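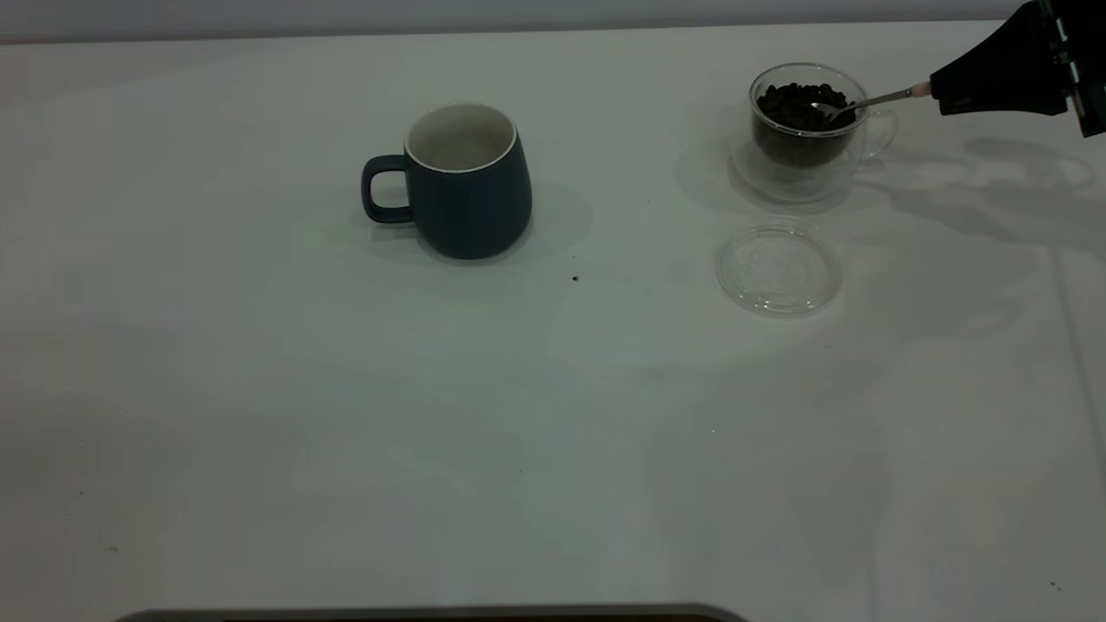

Search this site Enter keywords Go

Progress report to the Tapsell Fund: Kandadstead reading rooms, second half year

The grant pays for evening opening at two branch libraries, Kandadstead and Mekside, and for the adult reading groups that meet there. This report covers the six months to the end of December.

Evening opening

Both branches now stay open until 8:30 p.m. on two evenings a week. Kandadstead started on schedule. Mekside started a month behind because the outside lighting on the ramp failed its inspection and the part had to be reordered. Evening visits for the period came to 3155 across both sites. Mekside had the smaller share, but its figures rose every month after opening.

Reading groups

We have 10 groups running, up from six at the last report. Total enrollment is 254. The Plato group at Kandadstead filled first and has a waiting list, so we plan to split it in the spring. It is reading the shorter dialogues, one every two weeks. The large print group lost members over the fall - mostly to the change in the bus timetable - and has moved to an afternoon slot at 2 p.m.

Book stock

We bought 53 sets for the groups. Four arrived with pages missing and were replaced by the supplier at no charge. Two titles on the original list are out of print. We chose substitutes with the group leaders and can send the revised list on request.

Spending

Staff hours are on budget. Heating at Mekside is over, and we have covered the difference from the branch's own funds. Printing is under. We ask permission to move the unspent printing money to book stock.

Next period

Split the Plato group. Begin a beginners' group at Mekside. Repeat the user survey in March, with the question on opening hours reworded - last time many people skipped it.

Comments (3)

Is the waiting list for the second group open yet? The desk wasn't sure.

Glad about the later hours. I work until six and could never get there before.

Please look at the bus problem again. The last one from Mekside leaves at 8:20.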